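Right, long one about the table-clearing planner, as a few of you asked what I've been up to since I went quiet.

Short version: two arms, one table, a pile of used dinner things, and a planner called Prata that Angeliki Moschos and I have been rewriting from the inside out.

The old Prata was a flat list of steps. Pick, move, drop, next. Lovely to read, hopeless the moment anything on the table had shifted a bit.

The new one is a behaviour tree with a proper world model behind it. Every object gets a pose, a class and a confidence, and anything under 64 per cent is off limits to the grasp planner until we get another look at it.

Rice is my nemesis. The segmenter kept calling single grains separate objects, so the tree would queue up 700 picks and sit there sulking. We now lump them together as one "loose stuff" region – much calmer. 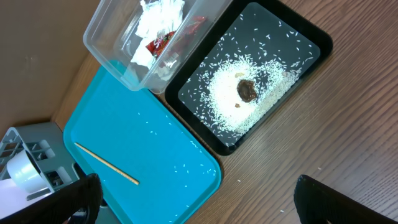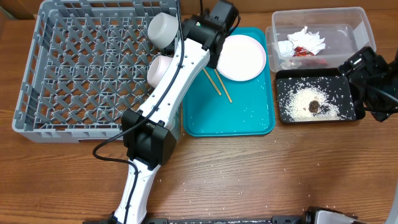
Wrist view first, then the head view. Next two are head, then wrist:
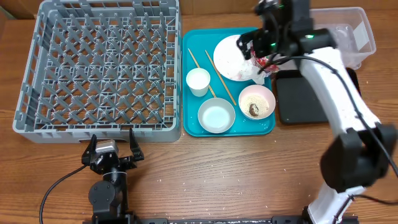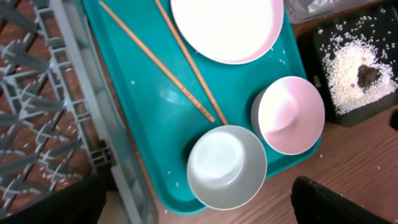 Fusing the views is where most of my evenings go. Clear plastic has awful depth, so we fit a box to the rim and ignore whatever the sensor claims about the sides. Crude, but I'm happy with it!

Chopsticks are the other pain. Thin, and the pose estimate loves to flip end for end. Hülya Özkan's fix was to stop caring which end is which unless a step asks for it. Took her one afternoon, after I'd lost a week to it (sigh).

Arm-to-arm collision checks now run at 90 Hz, up from something I'm too embarrassed to post. The trick was caching the swept volumes for moves we repeat all the time.

Still broken: if both arms want the space over the tray, they each wait politely for the other, forever. I've got a priority token half working on a branch. Christos Lambrakis says use a proper scheduler and he's probably right, but I want to see how far the silly version gets.

The log viewer is in better shape – you can scrub through a run and see which node of the tree was ticking next to every camera. Version 2 goes up once I've written some docs. If you've dealt with the polite arms problem, my replies are open.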